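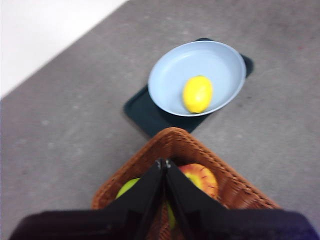 Green tray on the gray floor, Kerr cellars, Lutbridge.

We got to Kerr on Friday at 2, an hour after the doors opened, and the parking field was already full. The winery farms two blocks above Lutbridge and made 1,770 cases last year, most of it sold at the door.

The tour starts at the crush pad and goes down to the barrel room. They use older French oak for the reds and let the whites sit on the lees until spring. Our guide drew a barrel sample of the Calteo block Syrah, which was peppery and still pretty tight. I would give it a few years.

Four wines were poured afterward. The dry Riesling was the best of them, with lime and green apple and a clean finish. The rosé was fine but a little sweet for me. The Prudura red blend had plum and black cherry up front and some heat at the end. I bought two bottles of the Riesling and one of the blend.

The tasting fee comes off any purchase. Bring a sweater for the barrel room, and come early if you want a seat on the patio.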